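Suturing practice > Tissue, thread and knots
Thread: Interrupted stitches on fresh muscle – tension, tails and drape

Tapsell_bench
Posted Wednesday, 07:40

Putting this here because the old topic on tissue blocks has been locked. I am working through a set of interrupted stitches on red muscle with a visible grain, moist surface, draped at the edge. Thread is a thin one from the Trindano practice range. I have moved off foam pads and am trying to settle three things before I go further: how wide to take the bite, how hard to set the first throw, and how much tail to leave.

Two views of the same bench.
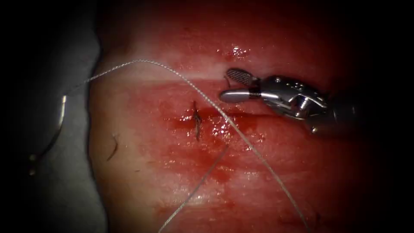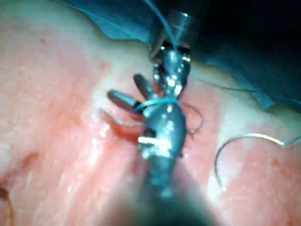
Dreltach_loop
Posted Wednesday, 08:15

On the first throw: set it until the edges meet and stop. Muscle without its fascia has very little holding strength along the grain. If you pull until the loop looks neat, the thread will cut down through the fibres and you will be left with a tight knot in a slot. A double first throw (surgeon's) holds position long enough to lay the second without keeping tension on both ends.

Bite width depends on depth. I use equal depth and distance from the edge and have not found a reason to change.

marl_and_silk
Posted Wednesday, 08:52

I disagree about the surgeon's throw on this material. The extra wrap adds friction, so the loop will not slide down evenly, and on a wet surface you end up correcting it by pulling harder. A single throw, then a second in the same direction, gives a slip knot that can be run down to the tissue and locked with a reversed third. Less force overall.

Also, which way does the cut run? A stitch placed across the fibres behaves quite differently from one placed along them.

Dreltach_loop
Posted Wednesday, 09:20

The slip knot is fine if the locking throw is laid square. In my experience that is the throw people get wrong, and the knot then loosens under load. I would teach the double throw first.

Tapsell_bench
Posted Wednesday, 12:05

Cut runs with the grain, stitches go across it. I have been using the double throw so far. Will do a row of each and compare.

On tails, the Trindano leaflet gives no figure. I have been leaving them long and trimming at the end, but they catch in the next loop.

quarterbight
Posted Wednesday, 12:31

Trim as you go. Long tails on a row of interrupted stitches are a nuisance, particularly when wrapping round the instrument, as the wrap picks up whatever is lying nearby. Before each wrap, check that the short end is lying clear and on the side you intend to pull it to. If the loop has gone round the wrong part of the instrument, let it off and start again. Do not try to work it forwards over the jaws under tension.

Starting length matters more than the tails. For a single interrupted stitch I cut 200 mm. Anything longer has to be drawn through and parked somewhere, and each pass drags over the surface.

marl_and_silk
Posted Wednesday, 13:10

200 mm is generous. I get by with less, but agreed on the principle.

On material: is it kept covered between rows? Muscle left open under a lamp goes tacky and the thread drags, which you then read as knot friction. A damp cloth over the part not in use is enough. Too much water is also bad – the surface swells slightly and the bites look shallower than they are.

aven_offcuts
Posted Wednesday, 14:48

Adding a note on the block. Butcher's pieces vary a great deal. I asked for the same cut each time and kept a log: 167 stitches over 19 pieces, all with Aven thread. Pull-through was worst on pieces that had been frozen. The fibres part much more readily after thawing. If you compare two knots, do both rows on the same piece or the result is meaningless.

Dab off any pooled fluid before judging whether the edges have met. A dark wet patch beside a stitch hides the line completely.

Dreltach_loop
Posted Wednesday, 15:02

Agreed on frozen pieces. Did you record knot type?

aven_offcuts
Posted Wednesday, 15:19

Only for the later pieces. Too few to settle your argument with marl_and_silk.

Tapsell_bench
Posted Wednesday, 17:36

Thanks. Plan is one fresh piece, a row of double throws and a row of slip knots, same bite, 200 mm lengths, tails trimmed after each. I will keep the unused half covered. Results in this topic when I have them.

quarterbight
Posted Wednesday, 18:04

Alternate the two knots along the cut. With separate rows you are comparing two areas of muscle as well.

Topic views: 1,337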